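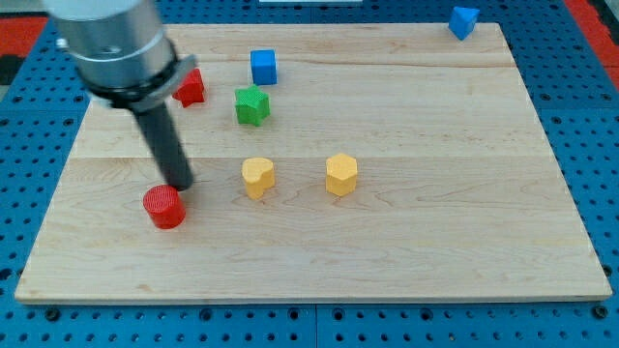 Clonemside Cat Fosterers
Minutes of the general meeting, 2018-09-01

Present: Wing-yan Kan (chair), Joaquim Serrano, Jad Jaber, Přemysl Šimko, Karthik Howlader (minutes)

Wing-yan welcomed everyone and thanked Jad for the lemon cake, which was gone before we reached item two. The minutes of the June meeting were read and agreed, with one correction: the gray tabby staying with Joaquim is Oser, and I had her down as Oscar all the way through. My apologies to Oser.

1. Cats in care
We have 17 cats in foster homes at the moment. Přemysl has the two seniors from the Nowakowski house, and he was happy to tell us that the older one has finally come out from behind the washing machine and now sleeps on his slippers (he's not allowed to wear them anymore). Oser is eating well and is ready to be listed for adoption. Jad still has the mother and her kittens and would dearly love a weekend off. Wing-yan will take them for a few days once her own cat has had her booster.

2. Money
Joaquim reported $615 in the account. The bake sale brought in $100 of that, and we all agreed it was a lovely afternoon in spite of the wind. The vet bill for the Nowakowski cats' dental work is expected to be $600, so we will be very close to the bone until the fall raffle. Agreed to pay the bill when it arrives and to hold off on new carriers.

3. Introductions to resident cats
This took up most of the evening! Jad felt our handout rushes people, and that a week behind a closed door is too short for a nervous cat. Přemysl said his last pair were nose to nose in three days, and a longer wait would only have made them cross. After a good deal of friendly back and forth it was agreed to take the number of days out and talk about signs to look for instead, such as eating calmly on both sides of the door. Jad will write a draft and send it around.

4. Garkorel
The boarding cattery at Garkorel has offered us two pens over the holidays at no charge. Wing-yan will visit and ask about their vaccination rules.

5. Any other business
Joaquim still has somebody's blue heating pad. Please claim it.

Next meeting at Přemysl's, shoes off at the door.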